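**Folding my winter sweaters, a small thread** (11/08/2026)

1/ Today I put away the knitwear properly. My friend Waldemar Zawadzka asked me how I keep mine from getting long in the shoulders, so I write it in some posts.

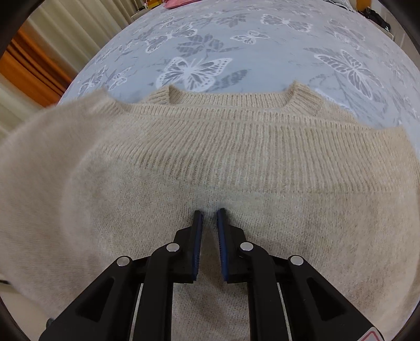
2/ First rule in my home: no hangers for sweaters. I lost a good gray one like this in April. After 5 weeks on a hanger it had two little horns at the shoulders and they never went away.

3/ I use the bed, because my table is too small. I spread the sweater flat and pull the ribbed parts gently with the palms. Fine beige knit shows every crease, so I go slowly with that one.

4/ Then sleeves to the back, one over the other. Then the sides to the middle. Then I fold from the bottom up, 2 times. The neck stays on top and I never fold across it.

5/ Kohei Koyama rolls his. I tried. For thick wool it is fine, but my thin ones came out with waves on the front, and I had to steam them again.

6/ For the fuzz I have a small comb from Trallar. Very light hand, always in one direction. Please try it on the inside of the hem first!

7/ My drawer is 28 cm deep and takes one pile only. The heavy ones go at the bottom, the beige one on top, as I will wear it to the office this week.

8/ Question for people who know more than me: do you put paper between the layers? My aunt in Wultstead always did, but I forgot to ask her which kind.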